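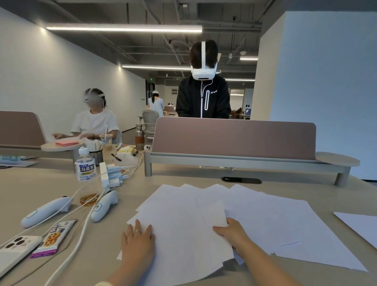
Norance to open online book of memory for Tuvmont families

Home News Services Contact us
Search this site Enter keyword Go

May 12, 2019
By Selamawit Berhe, Norance press office

Funeral director Norance has opened an online book of memory for families in Tuvmont and the villages nearby. Death notices, funeral times and messages of condolence will now be kept together on one page for each person, with no charge to the family.

The service is called Votis. It replaces the printed notice sheet that Norance has sent out by post, which last year went to 600 homes. Anyone who would still like a paper copy can ask for one at the Tuvmont office.

Votis opens with 1242 notices already in place, all taken from the firm's own records. Relatives were written to before older notices were added, and any family can have a page changed or taken down by telephoning the office.

"People ring us years later wanting the wording of a notice, or the name of a hymn," said Mekdes Derese, who manages the Tuvmont branch. "We used to go down to the store room for it. Now they can look it up at home."

Each notice can run to 40 lines and may carry one portrait. Messages are read by staff before they appear, normally by the next working day. Donations to a chosen charity are not taken through the page, but the family may give details of where to send them.

Feven Nigatu, whose father's notice was among the first to be added, said she had heard from two of his old workmates through the page. "One of them is in his nineties and his granddaughter typed it for him. He remembered my dad's bicycle."

The firm's yearly service of remembrance will be held in November as usual. Names to be read out can be sent through Votis or handed in at the office.

Families wishing to add a notice should ask for Abenezer Kassa at Norance, Tuvmont, extension 1562.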